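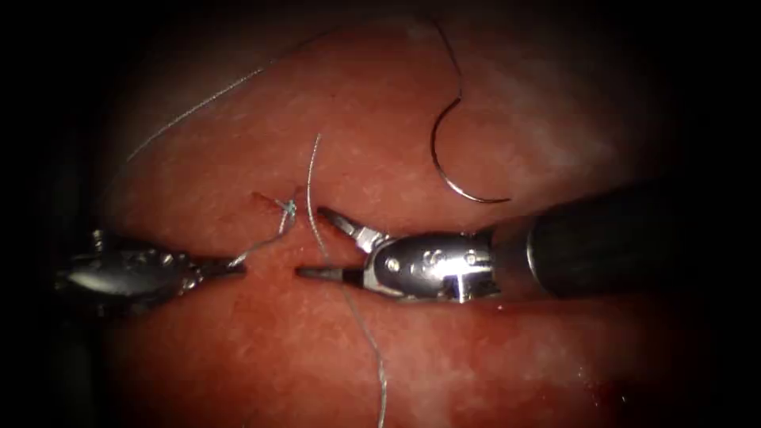
Suturing practice at Katard: knot tied, needle parked, two instruments still busy.

About Us

Hi, and welcome to the Katard page! We're the student surgical robotics club at Irari College, and I'm the one who answers the email, so if you write to us you'll get me. We meet in the simulation lab every Monday evening, pizza first and robots second.

The club began in October with 6 of us and a sign-up sheet taped to the lab door. Most of us had never sat at a robot console, and a couple had only come along to keep a roommate company (they're still here). Now there are 267 people on our mailing list, which sounds very grand until you see how many fit in the room – we run sessions in small groups and rotate.

So what do we do all evening? Mostly we sew. You work two instruments from the console, one for each hand, and you learn to pass a curved needle, pull the thread through and tie a knot that sits right on the cut. Thread management is the part everyone underrates. Long strands get everywhere, they drift across your jaws just when you want to grab something else, and you learn to put the needle down somewhere you can find it again before you start tying. My first knot took me most of a session and I was ridiculously proud of it.

The other half of the club is on the software side. They're building Cureo, our own program for going back over a practice run and marking each step, from needle pickup to the last throw of the knot. So far we've labeled about 3,000 short clips by hand, with a lot of arguing over where one step ends and the next begins. If you like that kind of argument, please come, we need you!

We also run Do, our spring contest. It's five rounds of bench tasks in teams of two – one person at the console, one calling out the thread – and then you swap. Beginners get their own bracket. The next one is in April 2023 and sign-ups are open to students from any department.

You don't need to be pre-med or know how to code. We've got art majors with much steadier hands than mine. Come to a Monday session, watch a round, have a slice, and somebody will find you a turn at the console before the night is over.

Filed under: Student Clubs, Robotics

We use cookies to remember your settings and see which pages get read. By staying on this site you agree to our use of cookies. Accept | Manage settings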